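Neues aus der Werkstatt: Zwei Arme auf einer Schiene 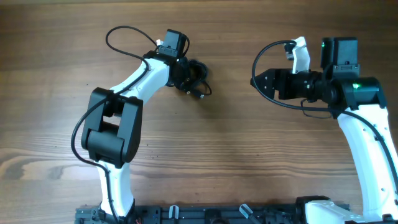 Drircombe, Sa., 9. Mai

Seit September bauen wir im Werkraum an dem Projekt Flanosard, und jetzt stehen die beiden Roboterarme endlich zusammen auf dem Holztisch. Beide sitzen auf einer schwarzen Schiene, die Greifer zeigen zueinander. Die Idee mit der gemeinsamen Schiene kommt von Savita Bhatt. Vorher waren die Arme einzeln am Tisch befestigt, und nach jedem Umbau mussten wir den Abstand neu messen.

Die weißen Schalen hat Marcelino Campos gedruckt, insgesamt 26 Teile, davon acht zweimal, weil die Löcher für die Schrauben zu eng waren. Was uns noch Mühe macht, sind die Kabel. Sie laufen außen in großen Bögen an den Armen entlang, und ich möchte sie gern kürzer führen. Wer Erfahrung mit Kabelführung an beweglichen Gelenken hat, kann sich bei mir melden.

Als nächste Aufgabe sollen die Arme einander einen Holzklotz übergeben. Kanchan Singhal schreibt dafür das Programm und freut sich über Hilfe beim Testen.

Mohit Goel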